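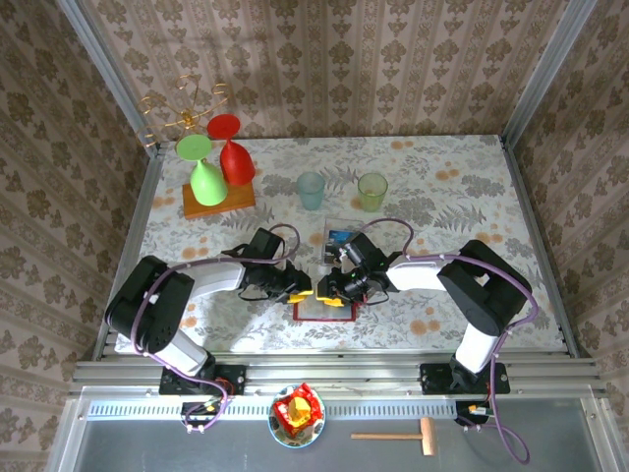 Pattern and Tableware, Week 3
Notes to go with the Thursday session
Imke Brandes

Hello again, and thank you for the lively talk last time about rims and feet. I promised to write up the part we rushed through at the end, which was how a printed or painted pattern gets fitted to a shape, so that is what most of these pages are (with a little on glazes tucked in at the back, as a few of you asked).

1. Where the pattern sits

A plate has three places for decoration: the rim, the shoulder where the rim drops, and the well in the middle. The well is the easy one, being nearly flat, and it is also the one that disappears as soon as dinner is served. The shoulder is the hard one. A paper transfer laid over a curve has more paper than it needs on one side and not enough on the other, and the person applying it has to snip and ease it along much as you would ease a sleeve into an armhole. If you look closely at older transfer ware you will often find the join, a leaf that meets half of some other leaf. I am very fond of those joins and I hope you will start hunting for them too!

2. Repeat and scatter

A repeat is a motif that comes round again at a fixed distance. A scatter (some books say "sprigged") looks as if the flowers had been dropped by hand, though on a printed piece it has nearly always been planned. Scatter is kinder to the maker, as a small bud can be moved over to hide a bubble or a pinhole in the glaze. Please bring one piece of each from home if you can, and don't worry if it is chipped.

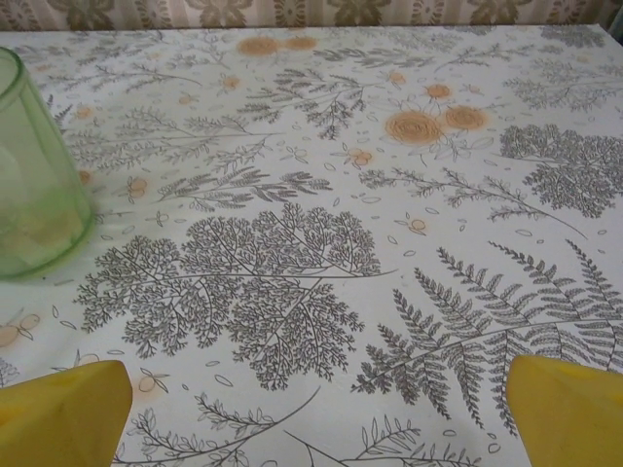
Scale comes next, and it is where most first designs go wrong. A motif that looks generous on a sheet of drawing paper can swallow a saucer whole, so draw yours at final size from the start and cut it out. Then think about what the piece will stand on, which most of us forget until the table is laid. Fine gray fern drawing with pale orange roses, as on the tablecloth here, would be a busy neighbor for a dinner plate with a sprigged rim, and I would give it something quieter – a plain body with one thin line at the edge, say, in a gray from the same family. Plain pale green glass sits very happily on that kind of print.

3. Glaze over and under

Underglaze color is put on before the glaze and is protected by it. It stands up well to knives and washing, but the range of colors is narrower. Overglaze enamel goes on afterward and is fired again at a lower heat, which gives you the bright pinks and oranges, and it will wear in time if it is scrubbed. Gold is always last.

For next week

Read the Tuva Ekström handout on borders, the first 10 pages only. Make a border for a side plate using one leaf and one flower, at final size, in pencil. The Sullow blanks are on the shelf by the sink, up to 25 of them, so one each please until everybody has had a turn.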